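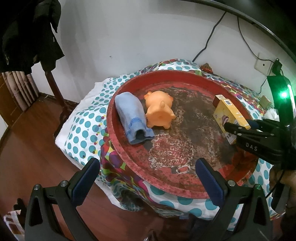

A hand-held gripper closes on a small yellow box, with a rolled cloth and a rubber pig on the same tray.

Tanui adds to its gripper budget

2022-09-13

Tanui will buy two more pairs of hand-held grippers before February, and the team could hardly be happier! The new pairs bring the total to three, so people can finally work at the same time. Leonie Tawhiri drew up the plan and set aside nearly 800 dollars for spare finger pads, screws and cables - all the small stuff that got left out of the last budget. "I've wanted a proper spares shelf for ages," she said. Brodie Fairweather is still collecting quotes for chargers and storage cases.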